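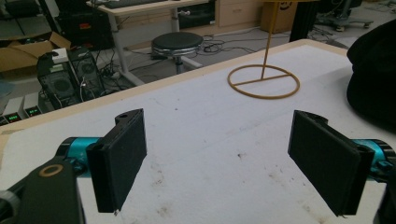 December, bench notes, tracker migration

Moved the Junach index off the old box and onto Flevedmont. Torrent table copied without errors, peer table dropped and left to rebuild from announces. Genre tags came over as free text, so "noir" and "film noir" are again two separate categories. Merge script is in the usual directory, not yet run on live data.

Announce interval was set to 9 minutes on the old config. Raised to 16. Load on the front end fell at once, but clients that ignore the minimum still hit every couple of minutes. Sengar is the worst for this. Rate limit per passkey goes in next.

Ratio accounting: three accounts show upload credit with no matching download anywhere in the swarm. Could be fake reporting, could be the double-announce bug from the last release — the timestamps fit either. Left the accounts open and turned on full logging for them.
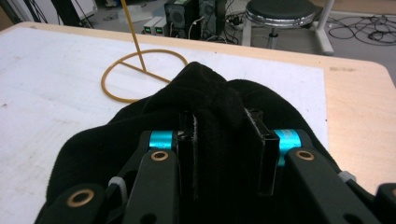 Gripper closed on black fabric.

Dead torrents: anything with no seeder for two months gets flagged, not deleted. Several DVD images in the silent section have a single seeder on a slow line, and pruning by speed would lose them. Venen mirror holds .torrent files only, no payload, so it is no help there.

Open:
IPv6 announces still log as 0.0.0.0
scrape returns stale counts after a restart — cache key again, probably
search chokes on diacritics in original titles; transliterated ones work
run tag merge on a copy first, diff the category totals

Backup started 16:00, dump verified against checksum.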